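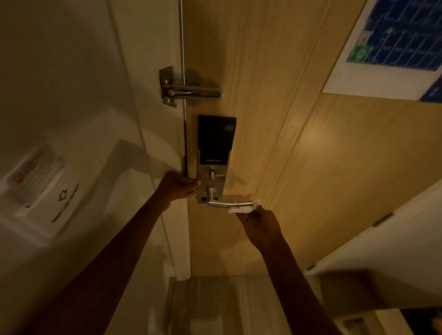
Ticket 700 – Room 14, entry door, inside lever and swing bar

Site: Gonwood
Reported by: Housekeeping
Assigned to: Teun Dewulf
Priority: Normal
Status: Open, waiting on part

Reported problem
Guest in 14 said the inside lever feels sticky and the door has to be pulled hard before the latch catches. Housekeeping also noted smears on the lever and lock plate that come back after cleaning. No complaint about the key cards.

Thursday, 9:10
Checked the card side first. Master card and guest card both open the door on the first try. Battery reading is fine. Reader left alone.

Thursday, 9:25
Closed the door from inside and worked the lever. It goes down normally but comes back slowly over the last part of its travel. Thumb-turn is free. With the swing bar engaged the door can still be moved a little by hand at the lock edge – more play than in 12 or 15.

Wiped the lever from the rose out to the tip with dry tissue, then again with a little Amano cleaner on the tissue. Do not spray the cleaner at the lock. It runs down behind the plate and we had that trouble in room 9 in March.

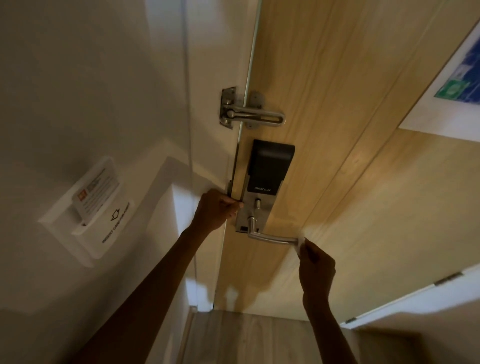 The tissue picked up a yellowish film, same as what we found on the lobby doors when the old polish was still in use. Housekeeping switched to Rornstead polish after that, but there may be an old bottle left on the second floor cart. Please check and throw it out.

Thursday, 9:50
Lever returns a bit faster after cleaning, still not right. Loosened the plate screws a quarter turn and it came back at full speed, so the plate was pulling on the spindle. Retightened evenly and tried it again. Good on 4 out of 5 tries. Return spring is probably tired. Ordered one from Canora.

Swing bar: the screws on the frame side were snug. Did not adjust. The play is at the strike, will shim it when the spring goes in.

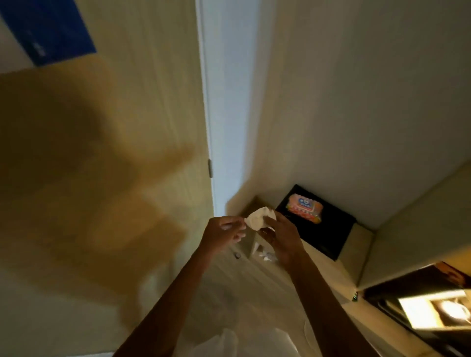

Room 14, door and tissue.

Thursday, 10:15
Used tissue bagged and taken out. Room can be sold tonight, the door locks and the bar holds. Front desk told to put the guest in another room if the lever sticks again.

To do
– Fit return spring when it arrives
– Shim strike, recheck play with bar engaged
– Look at 12 and 15 for the same film
– Second floor cart, old polish

Update, Teun Dewulf
Canora says the spring ships Monday. Leaving this open until it is fitted.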